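Goltari (Werkstatt)

Goltari ist eine Werkstatt für gemalte Auftragsbildnisse in Trurkcombe, die vor allem für ihre kleinformatigen Eitempera-Arbeiten auf Holz bekannt geworden ist. Gegründet wurde sie von dem Maler Bonifacio Escobar und dem Rahmenbauer Troels Hallgrímsson, die bis heute beide dort arbeiten, wenn auch nicht immer im selben Raum und, wie sie gern erzählen, nur selten bei derselben Musik. Das Werkverzeichnis umfasst 151 Tafeln (Stand: 20. Dezember 2024), Studien und verworfene Fassungen nicht mitgerechnet.

Name

Der Name Goltari geht auf ein altes Ladenschild zurück, das beim Einzug noch über der Tür hing und von dem sich keiner der beiden Gründer trennen mochte. Was der frühere Laden verkauft hat, ist nicht sicher überliefert. In der Nachbarschaft hört man wahlweise von Handschuhen, von Sämereien und von Klaviersaiten, und wer länger bleibt, bekommt meist noch eine weitere Fassung dazu. In frühen Einladungskarten findet sich auch die Schreibweise „Goltary“, die aber schlicht ein Versehen der Druckerei war.

Geschichte

Escobar hatte ursprünglich Wandmalerei gelernt und war an große Flächen gewöhnt. Zum kleinen Format kam er über eine Gefälligkeit: Eine Tante bat ihn um ein Bildnis ihres verstorbenen Mannes, das in eine Handtasche passen sollte. Die Arbeit an diesem ersten Täfelchen zog sich über einen ganzen Winter hin, und Escobar hat später geschrieben, er habe dabei das Malen noch einmal von vorn gelernt, mit sehr viel kleineren Pinseln und sehr viel mehr Tee.

Hallgrímsson stieß dazu, als für das Bild ein Rahmen gebraucht wurde. Er baute damals Vitrinen und hatte mit Malerei wenig im Sinn, fand aber Gefallen an der Aufgabe und blieb. Von ihm stammt der für Goltari typische Klapprahmen, bei dem zwei flache Flügel die Tafel schützen und sie aufgestellt zugleich stützen. Die Außenseiten der Flügel bleiben unbemalt und werden lediglich gewachst.

Im Mai eines jeden Jahres öffnet die Werkstatt ihre Türen für Besucher. Dann darf man beim Grundieren zusehen, Pigmente anreiben und, was bei Kindern besonders beliebt ist, Eigelb von Hand zu Hand rollen, bis es trocken genug ist, um die feine Haut anstechen zu können.

Arbeitsweise

Ein Auftrag beginnt bei Goltari mit einem Gespräch, das gut und gern einen Nachmittag dauern darf. Escobar arbeitet zwar auch nach Fotografien, nimmt aber kein Porträt an, ohne vorher mit den Auftraggebern über die dargestellte Person gesprochen zu haben -- über ihre Art zu sitzen, über Lieblingsfarben und über das Kleidungsstück, ohne das man sie sich nicht vorstellen kann. Aus diesen Notizen entstehen drei Entwürfe in Kohle, von denen einer ausgewählt und auf die Tafel übertragen wird.

Als Malgrund dient Pappelholz, das mit Leinwand beklebt und in dünnen Lagen mit Kreidegrund überzogen wird. Nach dem Trocknen wird der Grund geschliffen, bis er sich anfühlt wie eine Eierschale. Darauf folgt eine Untermalung in grüner Erde, die in den Schattenpartien der Gesichter stehen bleiben darf und den Bildnissen ihren etwas kühlen, ruhigen Ton gibt. Die Farben werden mit Eigelb und Wasser gebunden und in kurzen Strichen nebeneinandergesetzt. Da Eitempera schnell trocknet, lässt sie sich kaum ineinander vertreiben. Weiche Übergänge entstehen durch geduldiges Überlagern, und es ist gerade diese Geduld, die Liebhaber der Goltari-Tafeln so schätzen.

Schriftverkehr, Terminabsprachen und die Pflege des Werkverzeichnisses werden am Computer erledigt. Jede Tafel erhält einen Eintrag mit Maßen, Pigmentliste, Angaben zum Holz und einem Vermerk über den Verbleib, soweit die Eigentümer damit einverstanden sind.

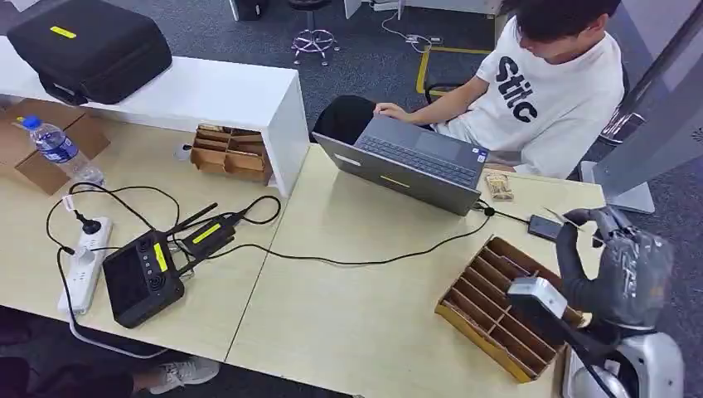 Schreibtischarbeit am aufgeklappten Laptop.

Einen Firnis erhalten die Bilder in der Regel nicht. Escobar bevorzugt die matte, leicht samtige Oberfläche, die sich mit der Zeit durch vorsichtiges Abreiben mit einem Seidentuch ein wenig belebt. Auf Wunsch wird ein dünner Wachsüberzug aufgetragen, allerdings frühestens nach einem Jahr, weshalb manche Tafeln zu diesem Zweck noch einmal nach Trurkcombe zurückreisen. Man darf sie dann getrost persönlich bringen; ein Stuhl und eine Tasse Kaffee finden sich immer.

Werkgruppen

Neben den Einzelbildnissen sind zwei zusammenhängende Werkgruppen entstanden, die nicht auf Bestellung gemalt wurden.

Jitano
Die Folge Jitano zeigt Menschen beim Zuhören. Die Dargestellten blicken am Betrachter vorbei, und was sie hören, bleibt offen. Der Titel ist ein Kunstwort, das Escobar nach eigener Auskunft wegen seines Klanges gewählt hat. Die Tafeln sind querformatig und damit für Bildnisse eher ungewöhnlich, weil neben jedem Kopf viel leere Fläche stehen bleibt. Hallgrímsson hat für sie Rahmen aus geräuchertem Eichenholz gebaut.

Pace
Pace ist die jüngere und stillere der beiden Gruppen. Sie besteht aus Bildnissen schlafender Haustiere und ihrer Menschen, oft auf demselben Sofa und manchmal in verblüffend ähnlicher Haltung. Zur ersten Präsentation erschien ein Begleitheft in einer Auflage von 2.000 Exemplaren, gedruckt auf 80 Seiten und mit einem längeren Aufsatz von Hallgrímsson über Scharniere, der unter Rahmenbauern bis heute gern weitergereicht wird.

Rezeption

In der örtlichen Presse wurden die Arbeiten früh und freundlich besprochen. Gelobt wurden vor allem die Hände, die Escobar oft mit größerer Sorgfalt ausarbeitet als die Kleidung. Kritischer fielen die Urteile über die grüne Untermalung aus, die einem Rezensenten „kränklich“ erschien. Escobar hat den betreffenden Artikel aufgehoben und zeigt ihn Besuchern bereitwillig, samt der Antwort, die er damals aufgesetzt, aber nie abgeschickt hat.

Siehe auch

Eitempera
Miniaturmalerei
Klappaltar
Tierporträt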